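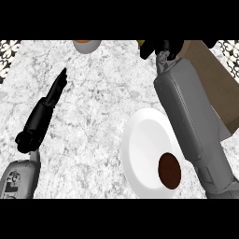

## Sealing a marble worktop

These steps cover white marble with grey veining, in a polished or honed finish. Allow one evening for cleaning and the following day for sealing. Granite and engineered stone need different products.

### Check whether the stone needs sealing

1. Put a teaspoon of water on a clean part of the surface, away from the sink.
2. Leave it for ten minutes, then wipe it off.
3. If the stone underneath has darkened, it is absorbing water and should be sealed. If the colour is unchanged, repeat the test near the hob before deciding.

### Clean

Use a pH-neutral stone cleaner. Vinegar, lemon juice and most limescale removers etch marble, and a sealer will not hide the dull marks they leave.

Oil stains have to come out first. Cover each one with a poultice of bicarbonate of soda and water, tape cling film over it and leave it overnight. Old stains may need a second application.

Honed marble with light scratches can be rubbed down by hand with a 400 grit pad, used wet. Do not do this on a polished finish.

### Apply the sealer

The quantities below are for Prileck penetrating sealer. Other brands vary, so read the tin.

1. Open a window and turn off any gas flame.
2. Mask the wall edge and the sink rim.
3. Measure out 50 ml per square metre.
4. Spread it with a lint-free cloth, working in sections no wider than your reach.
5. Wait ten minutes. Do not let it dry on the surface.
6. Buff off all the residue with a clean cloth.
7. Apply a second coat after 2 hours.

Keep the worktop dry for 24 hours. Repeat the water test in December and again each year after that.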